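Okard hand-held gripper, pair - parts kit for home and shared workshop builds

Sold by Idalina Aguiar and Sivaprasad Palaniappan, Weston

The Okard is a two-finger gripper which you hold in your hand and close with a trigger. We designed it for our own bench, for practicing the folding of clothes, and after one winter of changes we began to sell the parts. One kit makes two grippers, left and right. You need a small screwdriver, a hex key and one free evening.

What is in the kit
Four soft fingers, printed in orange
Black plates, cut and drilled, for both bodies
Two trigger handles with return springs
Linkage parts and all screws, plus a bag of spares
Printed marker tags on self-adhesive sheet

Not in the kit: camera, camera cable, computer. The top bracket has slots, so most small action cameras will fit.

Weight of one gripper without camera: 600 g
Finger set, spare: order code Pomare 302
Longest recommended session: until your wrist says stop

Assembly
Begin with the linkage and leave its screws a little loose until the fingers move freely. Then tighten them one after another, and check the movement each time. Glue the tags last, when the plates are clean. A tag that sits crooked can be removed once, but a second time it usually tears.

The fingers are printed in flexible filament with a fine texture on the inside. They hold cotton and fleece very well. With thin nylon they slide, and for this we advise to pinch a seam or a hem. Our older finger, version Zoton, was harder and it left marks on knitwear. If you still have this version, write to us and we will exchange it for the price of postage.

Please do not leave the fingers on a sunny windowsill. Ours took a bend in April and it did not come out again.

Price: 200 for the complete kit, order code 737. Pickup in Weston is possible in the evening after six - write first, so that one of us is there with the key.

For garments we work with both grippers, one in each hand. Start with large, thick pieces and go to shirts later. Sleeves are the difficult part, so take the sleeve near the cuff and pull it outward slowly before you fold it in. 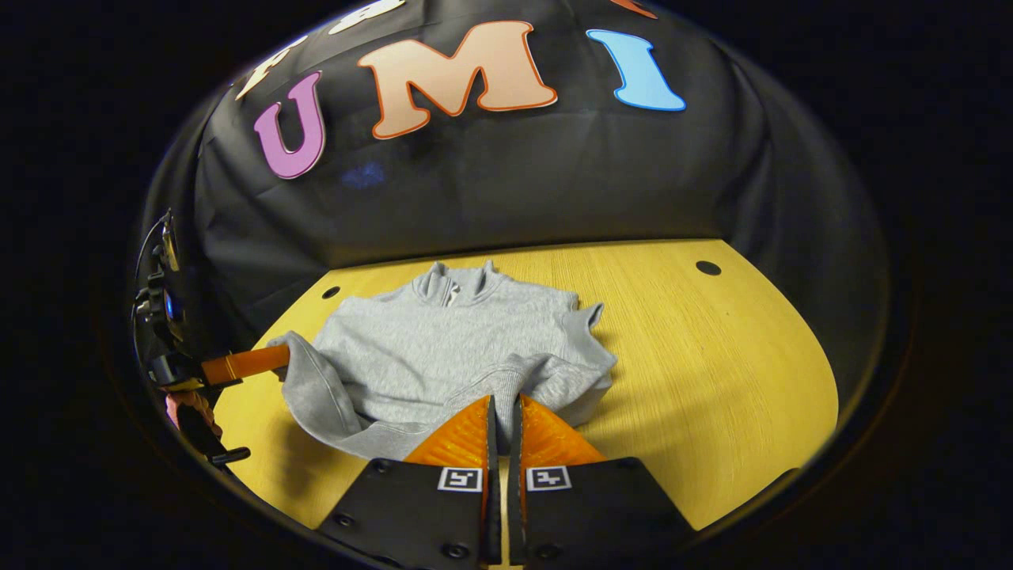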